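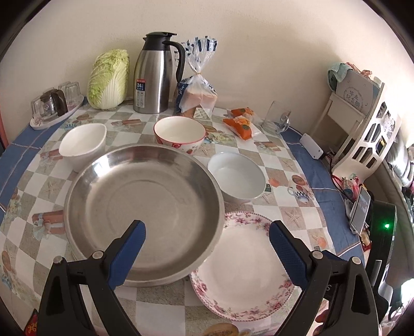 Hannelore Wyss wrote to ask whether she really has to clear the whole table before mixing a filling, when half of what lives on it gets used every day. It is the question we get most often after the Clilholm table cookery sessions, so it goes first.

Do I have to clear the table completely?

No. Push things to the back, against the wall, and keep the front and middle for the basin. A thermos jug, a loaf in its bag and a couple of cups can all stay. Anything with a cable should go to another room or at least to the far side, well away from salt and water.

What sort of basin is best?

A wide stainless steel one. Shallow is fine for salting and tossing leaves, and it gives your hands more room than a deep mixing bowl. Plastic basins work but they hold on to the smell of garlic and chives. Enamel is good until it chips.

Can I use the washing-up bowl?

Please don't. Keep one basin for food and store it somewhere else.

How much cabbage do I need?

One head of napa cabbage weighing 1,000 grams is enough for a family batch of dumplings, with some left for soup. Use 350 grams of minced pork or firm tofu to go with it. Cabbage loses a lot of its bulk once salted, so don't worry if the basin looks too full at the start.

Do I wash the cabbage whole or cut?

Cut it in half lengthways, pull the leaves apart and rinse them in cold water. Grit collects near the base of the ribs. Shake the leaves well and leave them in a colander while you set out the bowls.

How long should it stand in salt?

Slice it finely, sprinkle over two teaspoons of salt, turn it with your hands and leave it. Thin leaves are ready sooner than the thick white ribs, and some people at the Irkwood group salt the two parts separately. We have tried it both ways and the ribs do come out softer if they get a head start. Squeeze out the water a handful at a time.

My bowls are all different. Does it matter?

Not at all. You want one for the squeezed cabbage, one for the meat or tofu and one for ginger and spring onion. Odd bowls are easier to tell apart than a matching set. Keep a flat plate near the basin for spoons, peelings and the core.

Will a fabric tablecloth be ruined?

Cabbage water washes out. Soy sauce and chilli oil are another matter, so dress the filling by the sink if your cloth is a good one. A wipeable cloth is less trouble — but dry it properly afterwards, including underneath, or the table top may mark.

Should cups be stored upside down?

On a tray, yes, if the tray is clean and the cups are fully dry. It keeps dust out of them. Don't turn them over while they are still wet from washing, as they go musty.

Where should the bread go while I'm working?

Leave it tied up in its bag. Put it back in the bread bin once the raw meat comes out.

Can I prepare the cabbage the day before?

Yes. Salt it, squeeze it and keep it covered in the fridge. Squeeze it again before mixing — there is always more water. Season the filling on the day.

Page last updated 11/10/2026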